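Progress report, Kunora home robot, maintenance and setup
To: Shalini Bhatt, Barbier program office
From: Maxence Bailly
Wednesday, December 24, 2025

Short one, office closes at noon. Full parts list to follow in the new year.

Where we are

Machine is back up. Base, lift column and head camera all running. Arm works but is speed limited until the new wrist cable is in. Tenosard says the cable has shipped, no tracking number yet.

Hours on the drive base since the June rebuild: 900. That was the service point we agreed, so we pulled it down last week and did the lot.

What was done

Left drive wheel off. Bearing was gritty, replaced. Right one fine, cleaned and put back. Both tires turned around to even the wear.

Caster fork had play in it. Shimmed for now. I would like a proper replacement, see money below.

Battery pack swapped for the spare. Old pack was dropping out under load when the lift and the base moved together. Spare holds up. Almost 6 hours on the last bench run, with the arm idle, so dont read too much into that.

Head camera remounted. The bracket screws had worked loose again and the tilt was reading off. Thread lock on all of them this time. Recalibrated twice, second one is the one we kept. Values are in the setup folder with the old ones next to them.

Lift belt retensioned. Getura procedure says check after 8 days, so that falls over the break. Will do it first thing when we are back.

Simulation side

We keep a simulated copy of the machine and it has to match the real one or the nav tests mean nothing. After the camera moved I had to update the mount height and tilt in the model. Did that Monday. Also updated the base footprint, the new bumper sticks out further than the one in the old file and the planner was cutting corners too close.

Check views from the living room set now load with the new mount values.

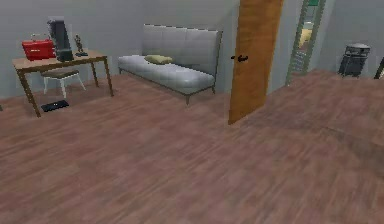

Still open is the door. Planner treats a door standing open as a thin wall and sometimes loses it when it comes up edge-on. Then it plans straight through. Widened the obstacle margin as a stopgap, which makes it slow in doorways. Needs a real fix in the depth filter, not more margin.

Low flat things on the floor are the other one. Anything thinner than the bumper lip gets classed as floor. On the real machine that would mean driving over it, so no unattended runs until it is sorted. I set the lockout myself and only Shalini or me should clear it.

Problems

Charging dock contacts are worn. It docks but does not always start charging, so somebody has to look at the light. Cleaned them, helped a bit. New contacts are cheap and I will just order them unless you object.

Log disk filled up on the base computer and we lost one night of motor temps. Rotation is now turned on. Should of been on from the start, my fault.

Money

Need your OK on the caster assembly and a second wrist cable as a spare. Quotes from Tenosard are in the shared folder, 4 weeks lead on the caster. Nothing else over budget.

Next

Lift belt check. Wrist cable in, then arm limits back to normal and recalibrate. Depth filter fix, simulation first, then the real machine in the test room with someone on the stop button.

Call me if the caster quote is a problem, otherwise mail is fine.

Maxence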